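Purness word list – README

Hi! Purness is my little list of food and kitchen words, 1415 entries so far, for anyone making flash cards or crosswords. I started it in July with Sólveig Bech, who still argues with me about whether "scallion" and "green onion" deserve separate rows (they do).

What's in it
One row per word: the word, its plural, a short meaning and a group. There are 60 groups. Vegetables got out of hand – 82 rows and growing.

Toy corn, with cob, husk and kernels:

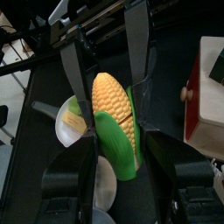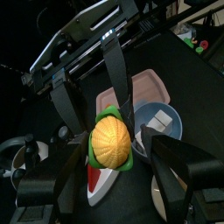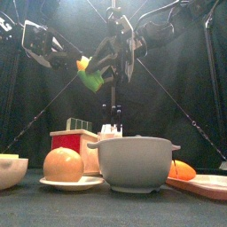
Known problems
Seven rows have no plural yet. Mieczysław Wysocka found most of them, thank you! Also, "squash" is in there twice, and I keep forgetting to fix it.

Using it
Take it, change it, print it. If you spot a typo, send me the row number and the right spelling.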